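Jul 31, 2026
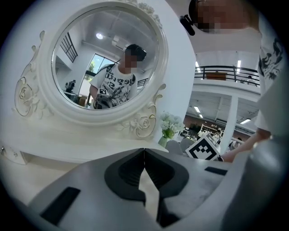 **Narrative & Quest Team, Stivmont – shared notebook**

Finally had a proper go at the middle of Lirnis today, after putting it off for most of the month, and I want to get it all down while it's fresh. For anyone picking this up without the earlier pages: the job was to play from the ferry landing through to the end of the Thibodeaux chapter on the new build, without skipping any of the talking, and see whether the player knows why they are riding north by the time they are riding north.

Short answer, they mostly do. The long answer has a few holes in it.

The landing is lovely now. I could happily have stayed there all morning, and I rather did, because the dock workers have their new lines in and I wanted to hear every one. The fellow mending nets has a grumble about the price of rope that made me laugh out loud. He does repeat himself too soon, though – I heard the rope line 4 times before I left the dock. Could we put a longer wait on it, or just give him something else to moan about?

Riding out of town was smooth. The horse still drifts left on the bridge if you let go of the stick, which I've written down before and will go on writing down. I tried it at a walk, then at a gallop, and it's worse at a walk.

Then the Thibodeaux farm. I know we went back and forth on whether the family should trust you straight away, and I was one of the people who said yes, so this is me changing my mind in ink. It's too easy. You turn up, you fix the pump, and by supper they are telling you where the money is buried. I felt a bit embarrassed for them. What I'd like to try is moving the supper after the barn fire and leaving only the short talk on the porch before it. The lines would hardly need touching. I read them through in the new order and just two stuck out, the one about "last night's pie" and the one where the grandmother mentions the smoke as if it were still to come.

The barn fire itself ran well. I got everyone out on the second attempt (the first time I went back for the dog, who was already outside, bless him). If you save nobody at all, the next scene still thanks you warmly, so the check there isn't reading the result. I've put it in the tracker as a blocker, as it spoils the whole chapter for anyone who plays it badly or unkindly.

Money. The reward from the farm is set to 1,000 coins and I think a nought has crept in. The best saddle in Trindier costs 200, and after that payout I walked in and bought it without even looking at the price. I set the reward to 100 on my own copy and it felt far better – I had to go and do a hunting job first, and I met the trapper on the way, whom I'd have missed completely otherwise. Please don't take my number as final, the economy people will have their own view, but it does want lowering.

Trindier is where I lost the thread. There are 5 people in the square who all want a word, and the one who carries the main story is the quietest of them and stands behind the well. I found her only as I knew she was there. We could move her to the hotel steps, or have the stable boy call out that somebody has been asking after you. I prefer the stable boy. He has a nice voice and not enough to do.

Smaller things, in no order:

- Subtitles run ahead of the voice in the porch talk.
- The letter from the brother can be read before you've been given it, if you open the satchel during the fade.
- Rain indoors at the hotel, upstairs only.
- "Grey" is spelt two ways in the journal. Grey, please.
- The campfire song now ends properly instead of stopping dead. Thank you to whoever did that, it was bothering me.

I also read over the November notes again, from before we cut the second ferry trip, and there's a good speech in there about leaving home that we never used. It might suit the ride north. It's long, so it would need the slower route, and I haven't checked whether the slower route still loads after the map change.

Next time: play it again with the supper moved, save nobody on purpose, and walk the horse over the bridge with the old controller to see if the drift is the stick and nothing to do with us. Save file from today is in the usual folder, stopped just outside the hotel with the letter still unread.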